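[draftycurtains] Re: Heavy curtain across a wide opening, where does the rod go?

Hello everyone, and a special hello to the new folks at Jidcombe House,
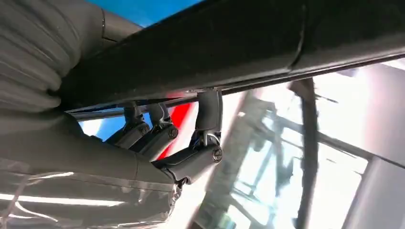

Wide openings in old houses have kept this list busy for as long as I've been on it, and I was so glad to see the question come round again, because I have one of my own between the kitchen and the front hall and I fussed over it for most of a winter. My first curtain hung from a fat brass pole on brackets that stuck out a good way into the room, and every time I walked through I looked at the brackets and never at the curtain (which I'd spent weeks on!). What I came round to in the end was keeping the rod slim and dark, and running it parallel to the beam and just beneath it, the way you see it with that nearly black beam, where the rod is one more dark line along the underside. If your beam is a pale one, then of course I'd go pale with the rod too.

Now, on to what you asked. Here's the message again for anyone who missed it:

On February 5, 2021, Jidcombe House wrote:

We've taken on an old farmhouse on the Plillgate road and the downstairs is freezing. There's an opening between the living room and the stairs, 56 inches wide, with no door and no sign there ever was one. All our heat goes straight up to the bedrooms. We'd like a heavy curtain that we can push back during the day. Does the rod go inside the opening or on the face of the wall? Do we need lining if we buy wool? And how full should it be? The person at the fabric store told us three times the width and that seems like an awful lot of wool. We're in no hurry, as we can't afford to be.

End of quoted message

First of all, it is an awful lot of wool. Three times the width is lovely for something floaty at a bedroom window, but a heavy wool at that fullness makes a bundle you'll be squeezing past all day with the laundry. I used a bit under twice the width for mine, and it still falls in good deep folds when it's closed. You do want some fullness, mind you. A flat blanket pulled tight across an opening lets the cold in at both sides, and it never looks quite finished either.

As for inside or outside, I'd hang it on the face if you can bear the look of it. Let it go past the opening a hand's width on each side and you'll feel the difference at your ankles that same evening. If you have to go inside, get the rod up as close to the top as your rings will allow, and put a fixing in the middle as well as at the ends. Mine sagged without one. You'd think I'd have known better, having hung curtains for my mother since I was tall enough to hold the hammer.

Lining: yes, I would, even with wool. Mine has an interlining of old flannel sheets and a plain cotton back. Pre-wash the sheets, please, and the cotton too. I skipped the cotton on the hall curtain and had to let the hem down after its first wash, and you can still see the old crease if you know where to look.

About the hem, leave it basted and hang the curtain for a week or two before you sew it properly. Wool drops, and heavy wool drops more than you'd ever believe. I like it just kissing the floor. There was a long discussion in January about weights in the corners versus a length of chain all the way along, and I'm still a chain person, though I know I'm in the minority here.

I bought my wool as a bolt end from Carrillo, who will send snippets if you write and ask nicely. The color I have is called Skisano, a sort of mossy brown that hides the dog hair beautifully, and I don't know if they still carry it. Do order all of it at once, whatever you choose. I went back for another yard and it was a shade greener.

One more thing, and then I'll let you all go. Which way do your stairs turn? If the bottom step comes out close to the opening, I'd stop the hem a little higher so no one catches a foot in it coming down in the dark.

Warmest wishes, and put another sweater on,

Parveen Hashmi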